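11 May 2024

Receipts day. Meant to be an hour, took the whole morning. Writing this down before I forget what I decided, because the October round was never written down and we paid for it.

Starting point: the big envelope from the shelf, the shoebox, whatever was in Kerstin's desk tray, plus the pile under the scale. Everything tipped out on the marble top. Sorted first by supplier, which was wrong. Gave up halfway and sorted by month, then supplier inside the month. Should of done that to begin with.

Suppliers that have their own stack now: Gough (fasteners, glue, the odd drill bit), Borside (sheet and rod), Skestedeck (shelving, bins). All the rest goes in "small." Small is bigger than any of them.

Fading. The Gough ones are thermal paper and the ones from the window end of the shelf are nearly blank. Held a few against the lamp and could get the total but not the lines. Copied totals onto the back in pencil. Do NOT use marker on thermal, and no tape over the print either. Idun says tape kills it within the year and I've now got two that look that way. Photocopy them the day they come in, staple copy to original, copy on top.

One Borside invoice for 1,221 that doesn't match anything in the book. Not a price I remember agreeing to. Could be two deliveries on one sheet. Asked Kerstin Amundsen, she thinks it's the rod plus the cutting charge, she'll look for the order. Until then it sits at the front with a clip on it. Leave the clip on!!

Limit for things that need a second signature is still 2,000, that hasn't changed, have had 3 people ask me. Under that just initial it and write what it was for. "Stuff" is not what it was for.

Folders. Tried these:

- card ones, brown. Strong, but you can't see if anything's in them, so people open them all and put them back in the wrong order.
- clear sleeves. Slippery. Small till receipts slide right out the open side when you lift one by the corner. Lost a parking slip down behind the radiator this way, fished out with a ruler.
- the colored see-through plastic kind. Best so far. You can tell full from empty across the room and yellow is easy to find on a desk full of white paper.

So yellow it is for receipts. Green I'd like to keep for delivery notes, but we only have a few and somebody has been using one under a paint pot. Idun Eklund wanted red for unpaid. Fine by me if she buys them.

Labels: big word, across the upper part where you can read it with the folder on edge in the rack. We argued about "Receipt" or "Receipts." Label says Receipt. Leaving it. Handwritten is ok as long as it's dark ink and not the blue pen, the blue wipes off plastic with a thumb. Let the ink sit a minute before stacking anything on top.

Note on how it stands. Plastic that thin will not stay up with nothing in it, it bows and slumps over, so it needs something on both sides. With a decent bunch of paper inside it's better but goes bottom heavy and the paper creeps to one corner. Tap it down on the table edge before it goes in the rack. Rack slot should be narrow, the wide slots at the left end are no good for this. I put a block of scrap in one to close it up, holds ok.

Glare is a nuisance too. Under the strip light I can't read a slip through plastic unless I tilt it. Not a dealbreaker.

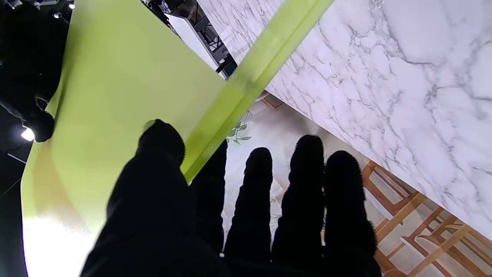
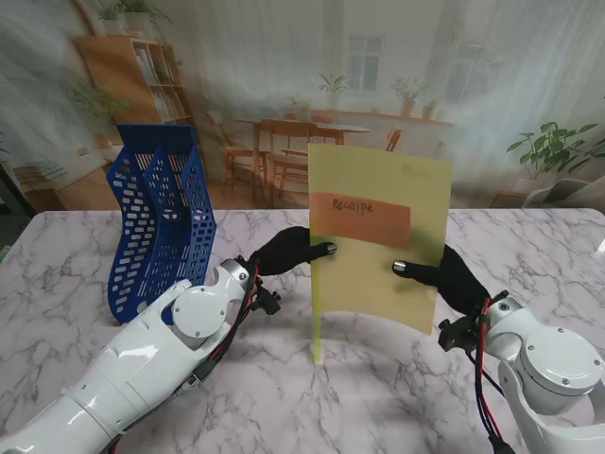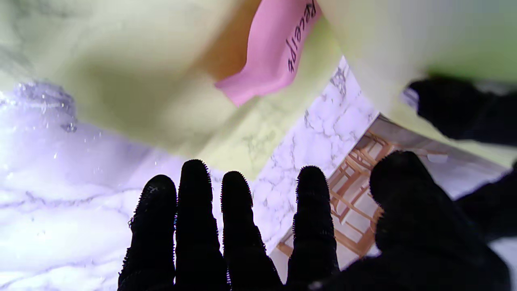
Rack order, left to right, once I've fixed the slots: unpaid, receipts this month, receipts last month, delivery notes, returns. 5 slots, no more. If it doesn't go in one of those it goes to Kerstin and she decides. Older months come out and go in the box file at the end of the month, not whenever somebody feels like it.

Returns are a mess of their own. Skestedeck want the original slip with the bin lids and we only kept the copy. Rang them, on hold for ages, the person said a copy is probaly fine if the order number shows. It does. Sending it with the lids, keeping another copy here. If they bounce it I'm not chasing it again for the price of two lids.

Also Fendton. We still get statements from them and have bought nothing since last October as far as I can find. There's a credit on the account, small. Either spend it or ask for it back. I'd spend it, we need sandpaper.

Staples: taking them out of the old bundles took longer than the sorting. Used the flat puller, the claw one rips thermal paper. From now on one staple, top left, and not through the total please. Paper clips slip off in the plastic and scratch it up.

To do
- copy the faded ones, window end first
- pencil totals into the book, check against mine
- find the Borside order (Kerstin)
- second block for the rack
- more yellow folders, same size as this lot, the next size up sticks out of the rack
- get the green one back from under the paint pot, wash it
- move the shelf box away from the window, anywhere dark will do

Shoebox is empty, put it in the recyling. If anyone was keeping something else in there it's in the desk tray now, along with a key I don't recognize and some foreign coins.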